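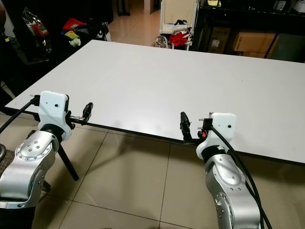

Flikeo Opens Orders for Two-Arm Work Cells, Publishes Full Planning Guide for Buyers

Flikeo today opened orders for its two-arm work cell and released a planning guide for shops and labs that are putting together an equipment budget for the coming year. The guide is free and lists every cost the company quotes, including the ones that usually show up after the purchase order is signed.

The Flikeo cell is sold as a pair of arms with two-finger grippers, cabling and control software. The table is not included. Buyers can use one they already own, provided it is level and leaves 44 inches of clear floor on the operator side.

Pricing starts at $3339 per month on a 50-month lease, with service visits included. Outright purchase is quoted by site. A spare gripper set can be added to either plan for $259 a month. 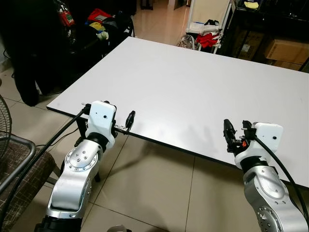
Floor space is the item most first-time buyers leave out of their plans, according to the company. The guide asks them to measure doorways, mark where shelving and carts will stay, and decide on cable routes before they request a quote. Customers who send in a finished floor plan get a fixed price - customers who don't get a range.

The guide was written with Rizvi, the planning firm that handled site surveys for Flikeo's early customers. It has worksheets for power, floor area, training hours and spare parts, and a page on when a single arm is enough.

"We would like people to spend a week with the worksheets before they call us," the company said. "Some of them will find they need one arm. We sell that too."

Installation will be handled by Doltusico, which is taking bookings for March. Training is held at the customer's site and takes two days. Flavia, the scheduling software sold with earlier Flikeo cells, remains available as an option and is billed separately.

The planning guide and quote request form are available on the Flikeo website.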